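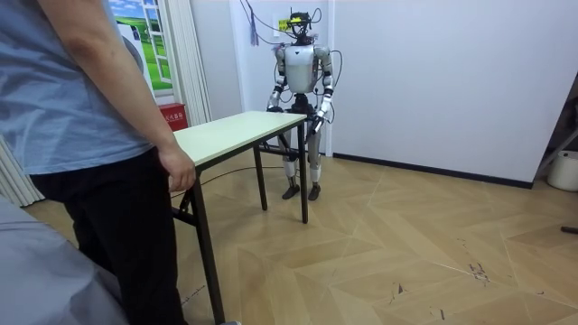
Plimen Press wants us to believe that The Millworkers of Anurbridge is the last word on the mill strike, and at 830 pages it certainly takes up the space. I have now read all of it, appendices included, and I am less sure than the publisher is. Tekle Woldemariam spent years in the company records and it shows, sometimes to the good and sometimes in the form of coal invoices. It isn't a book for the armchair. You want something like that pale table with the thin black legs under it, because the map of the mill district folds out twice and has to lie flat if you're going to follow the chapter on the evictions.

The big claim is that the strike was planned in secret for months before the July walkout. This would change a lot if it were true. The evidence is a bundle of 30 letters from the Dinsa family, most of them with no date on them. Woldemariam puts them in order by the handwriting and the price of flour. I'd be happier if he had shown us more than four of them in full. What we get otherwise is half a sentence here and half a sentence there, with the author filling the gaps in between.

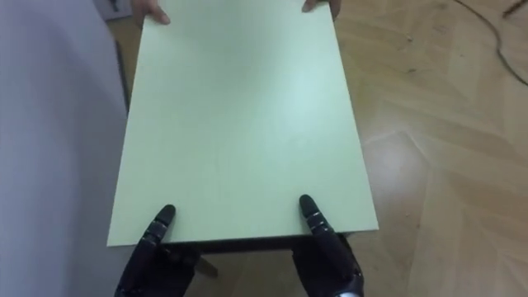 Lensa Tsegaye thinks I'm being too hard on him. She wrote to say that the flour prices match the relief fund ledger almost to the week, and that undated family letters are what most of us work from anyway, so we can hardly complain when somebody else does it. She also likes the chapter on the boarding houses and wishes there were two of them.

Fair enough about the boarding houses. The ledger is another matter - it was copied out by a clerk after the strike was over, and the book mentions this only in a footnote. 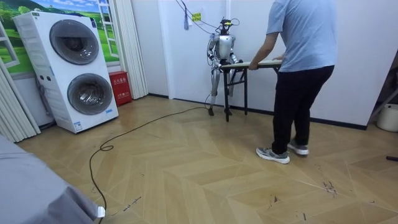 Then there are the numbers. Woldemariam says 2070 people walked out on the first morning. He takes that from a strike handbill, and a handbill is meant to sound big. The wage book for the same month would have been the place to check, and he cites it elsewhere for other things, so he knew where it was.

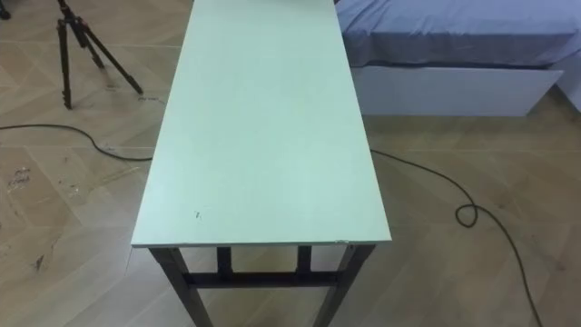

The index is poor too. Viltell Street, where half the story happens, gets one entry, and it points to the wrong page.

Borrow it for the map and the boarding houses. The society's copy is with Bontu Jemal until 03/09/2024, and Fahad Butt has asked for it next.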